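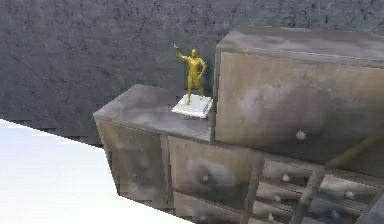 Reading a Solicitor's Web Page: Fees, Titles and Plain English in Vemstead

Print this page | E-mail this page

2 Jul 2021
By Krawczyk, second-year legal studies project

Introduction

This project looked at how solicitors' firms describe their staff and their charges online. I wanted to know whether a person with an ordinary legal problem, such as a boundary dispute or a will, could tell from a profile page what the solicitor does and what the first meeting will cost. I picked the subject after helping a relative look for a solicitor in Vemstead and finding it hard to compare one firm with another.

Method

I collected 1,166 profile pages from firms in Vemstead and the nearby towns. Pages for trainees were left out, and so were pages with only a name and a telephone number. Each remaining page was saved as text and entered in a spreadsheet under four headings: area of work, years in practice, awards or memberships, and fees.

I also handed out 200 questionnaires at the library and the bus station. These asked people to read two short profiles and say which solicitor they would ring first. The profiles were written for the project and used two made-up firm names, Nenidum and Jernarel. The Nenidum profile listed several awards. The Jernarel profile had no awards but gave a fixed fee of £960 for a simple house sale and said what it covered.
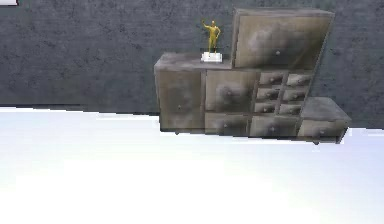

Storage cabinet with a mottled grey-brown finish, computer render.

Results from the profile pages

Of the pages collected, 754 mentioned at least one award, ranking or membership. Fewer said anything about fees, and where they did the wording was usually "competitive" or "please contact us". A fee page often existed elsewhere on the firm's site but the profile did not link to it.

Area of work was easier to find. Most pages gave it in the first sentence. The difficulty was the wording. "Private client" appeared again and again without any explanation, and several people who filled in the questionnaire thought it meant a solicitor who only took on wealthy customers. "Contentious probate" caused similar trouble. A page that added "disagreements over a will" after the term was much easier to follow.

Years in practice were given in different ways. Some pages counted from the date of qualification and some from joining the firm, and a few said only "many years". I could not put these into one table, so I have left that heading out of the results.

Results from the questionnaire

The Jernarel profile was chosen more often. The usual comment was that the reader knew what they would be paying. People who preferred Nenidum mostly said the awards made the solicitor sound experienced, though few had heard of awards like these before. Older readers asked where the office was and whether there was parking, and neither profile said.

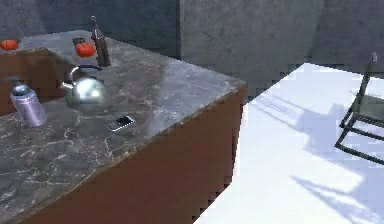
Grey marble worktop with pale veins and a tomato at the far left, computer render.

Problems with the project

The questionnaire was too short. It did not ask whether the reader had used a solicitor before, and I think this would have made a difference to the answers. The two profiles also differed in more than one way, because the Jernarel one was longer. A better test would have kept them the same length and changed only the fee.

Some firms altered their sites while I was collecting pages. I used the first version I had saved in every case.

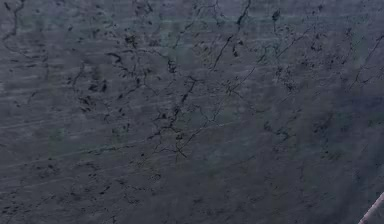
I had planned to speak to three firms by telephone as well. Two did not reply and the third asked for the questions in writing, by which time the section had been dropped. The letter is in Appendix B.

What I would suggest

A profile page should say in everyday words what the solicitor deals with. It should link to the fee page and say whether the first meeting is charged for. If an award is listed, the page should give the year and the body that gave it. The spreadsheet headings are in Appendix A.

Comments (3)

hedgerow_reader
I filled in one of these at the bus station. I chose the one with the price on it. Did you look at estate agents too?

conveyancing_clerk
Good to see this. Fixed fees for a house sale often leave out searches and bank transfer charges, so you might add a line on that.

second_year_too
Is Appendix A available as a file? The link to it doesn't open on my phone.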